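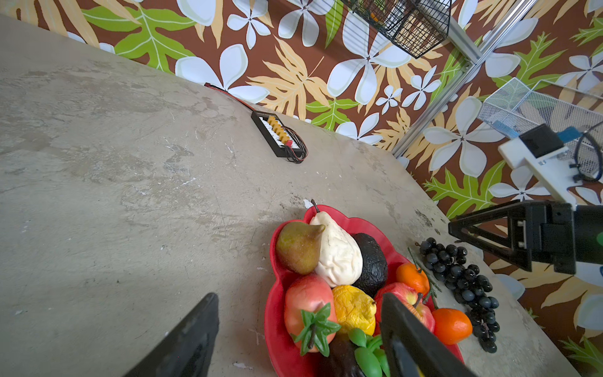

Fruit set in the red scalloped bowl, grapes set down beside it.

Section 4. Filling and Arranging the Fruit Bowl

This section covers the artificial fruit pieces supplied with the Mokamar table display set. Read Section 3 (Unpacking and Cleaning) first. Stems can be damaged if the pieces are handled straight from the carton.

Before you start

Wipe the tabletop and the inside of the bowl with a dry cloth. Grit on a stone or concrete top will scratch the underside of a plastic bowl when it is turned.

Have all the fruit within reach. Check each piece against the packing card, item 24.

Arranging the fruit

1. Set the bowl flat, at least 2 inches from the edge of the table.

2. Place the low, heavy-looking pieces first. The eggplant and the pomegranate go toward the front. Turn the pomegranate so its leafy crown can be seen.

3. Stand the pears at the back. Lean the green-brown one against the rim. The cream-white pear can stand next to it with the stem up.

4. Put the avocado beside the white pear. The dark skin shows best against a light neighbor.

5. Fill the gaps with the lemon, the apple and one tangerine. Tuck the tangerine against the rim so it does not roll.

6. Lay the grapes on the table next to the bowl with the stem pointing away from you.

7. Turn the bowl 90 degrees and look at it from the side. Move any piece that hides another completely.

Note: The grapes may go in the bowl if you leave out the eggplant. Do not hang them over the rim.

CAUTION: Do not lift the bowl by one petal of the rim. Use both hands under the base.

CAUTION: The fruit is for display only. Keep small parts, including leaves and loose stems, away from children under three and from pets.

Smaller arrangements

For a lighter look, use five pieces and leave the rest out. Start with the white pear at the back and the avocado to its right. Add the tomato on the left, a leafy piece at the front, and the lemon to fill the space beside the avocado. Two tangerines can be set on the table to the right, a little apart from each other. 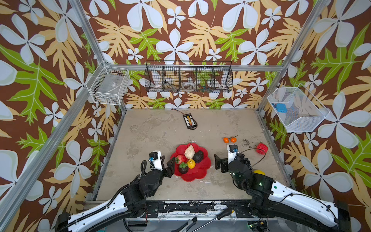 Can real fruit be mixed in with the artificial pieces?
Keep them separate. Juice from ripe fruit stains the painted surfaces, and the stains do not come off with soap.

Changing the display

Take the pieces out in the reverse order. Lift each one by its body. Stems are glued and will pull out if used as handles.

If a stem comes loose, put a small drop of clear craft glue in the hole, press the stem in, and leave the piece standing overnight. Replacement stems and leaves are sold together as kit 496.

Store the fruit in a dry place out of direct sun. Wrap the dark pieces separately so color does not rub off on the white pear.

Go on to Section 5 for care of the bowl.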